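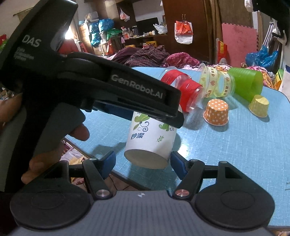 Do Spoilers Scare Readers Off? A Semester of Running a Book Blog
Final project report, Reading Communities elective, Ballent College
Submitted 19 Mar 2025

What I set out to do

I've been reading book blogs since I was in grade eight, mostly under the covers with the brightness turned right down, and I've always had one burning question about them: does anyone stick around for a review that tells you the ending? Every blogger I follow treats spoilers like a contagious disease. There are warnings in capital letters, there are little hidden sections you have to click on, and one of my favourites puts a picture of a stop sign halfway down the page. But I love spoilers! I read the last chapter first more often than I'd like to admit in a report that is being marked.

So when we were told to pick something about how readers talk to each other, I decided to start a historical fiction blog of my own and write it both ways. Some reviews would keep the plot under wraps and some would blab everything, and I'd see which ones people talked about. That was the whole plan. It got messier, as you'll see.

Setting up

I used Vitum for the blog, mainly because the free version lets you see comments and page visits without paying for the fancy dashboard. It took me an embarrassingly long evening to pick a colour scheme. I went with a mustardy yellow and dark green, which I thought looked like an old library and my roommate thought looked like a salad. (We are still friends.)

The first posts went up in October. I'd promised myself I would have a pile of reviews written in advance, and I had exactly one, so the first few weeks were a lot of finishing a book on the bus and typing up my thoughts before supper. By the end of the project I had published 39 posts, counting reviews, a few lists, a very ranty post about heroines who "let out a breath they didn't know they were holding", and the blog tour stop I'll get to below.

My rule was that every review came in one of two flavours. The closed ones gave you the set-up, the time period, what I thought of the writing and whether I cried. The open ones did all that and then went straight through to the end, with a polite warning in the first line. I took turns so that neither kind got all the good books. At least, that was the idea. I cheated once, with a nurse-and-highwayman romance that I couldn't discuss at all without giving away who the highwayman was.

The books

I stuck to historical fiction because it's what I know, and because it makes the spoiler question more interesting. If a novel is about a real battle or a real shipwreck, you already know how it ends. The ship sinks. You read on for the people, and the people are the part that can be spoiled.

The book that got me the most comments was a gold rush novel set in 1898, which Peletti (a small press, lots of lovely covers) sent me as an early copy. I nearly fell off my chair when the email came. I had written to them with what I now see was a far too long message about how much I adored their backlist, and I suppose it worked. The story follows two sisters who run a laundry and bakery in a mining camp, and one of them is not who she says she is. The first half is slow, I won't lie. There's a great deal about sourdough. Then a letter arrives and the whole thing takes off, and I stayed up until the birds started.

Early copies come with a condition, though: no giving away the twist before release. So that review had to be a closed one, which threw off my tidy turn-taking, and I ended up writing a second, open post once the book was out. I'm glad I did, as it gave me the only proper side-by-side I had in the project.

The blog tour

Peletti then asked if I'd like to be a stop on the book's tour. I said yes before I'd finished reading the sentence.

For anyone who hasn't followed one, a blog tour is where a book visits a string of blogs, a different one each day, with a guest post or a review or a giveaway at each stop. Mine was a guest post from the author about researching camp food, plus a giveaway of one copy. I had to send questions ahead of time, keep to the banner they gave me, and post first thing in the morning. I scheduled it for the wrong morning. I caught it the night before, in my pyjamas, and I have never moved so fast.

The guest post ran to 2000 words and was wonderful, full of stuff about tinned butter and how bakers kept their starter alive in the cold. I barely touched it except to fix the spacing, which Vitum mangled every time I pasted anything in. If I did another tour I would ask for the piece as plain text and save myself the grief.

What I found

I thought the closed reviews would win easily. On visits, they did. People clicked on them more, and they hung around on the tour post longest of all, but a giveaway will do that.

Comments were another story. My open reviews had fewer readers and much chattier ones. Under a closed review I'd get "adding this to my list!" or "gorgeous cover", and I'd say thanks, and that would be it. Under an open review people argued. They told me I'd misread the ending. They told me the younger sister was obviously lying from chapter one, how had I missed the business with the ring? One reader left a comment longer than my review, then came back the next day to add to it. Those were the best bits of the whole semester for me.

The side-by-side on the gold rush novel fit the same pattern. The closed post was visited by people deciding whether to buy it, and the open one by people who had finished it and were bursting to talk. I hadn't considered that those were two separate crowds. I'd pictured one reader, basically me, making up her mind about spoilers.

I also put a short survey on the sidebar with 3 questions on it. I won't lean on it much. Hardly anyone filled it in past the first question, and I suspect at least one set of answers was my mum.

Things that went wrong

My blog was tiny and a lot of the readers knew me from other people's comment sections, so they were probably kinder and more talkative than strangers would be. I also got better at writing reviews as I went along. The early ones are stiff, and I don't think it's fair to compare them with the later ones just on spoilers.

Then there was the slump. Partway through winter I read four duds in a row and couldn't think of a thing to say about any of them, and the blog went quiet for a couple of weeks. Visits dropped off and took ages to recover. I had meant to fill the gap with a post from the Shimada reading room, our campus one with the squashy armchairs, about which historical novels get borrowed the most. The desk staff were happy to chat but couldn't share the lending records, fair enough, so it turned into a post about the armchairs. It did surprisingly well.

If I did it again

I'd pair every book: one closed post before release or when I first finish, then an open one later, with a link between them. Two posts per book is a lot of work next to classes, so I'd cover fewer books and pick them more carefully. I'd keep a proper log from the first day too. Mine starts in the third week and the earliest entries are on the back of a bookmark.

I'm keeping the blog going for now. The sequel to the gold rush book is already on its way from Peletti, and I've told them I won't say a word about the ring.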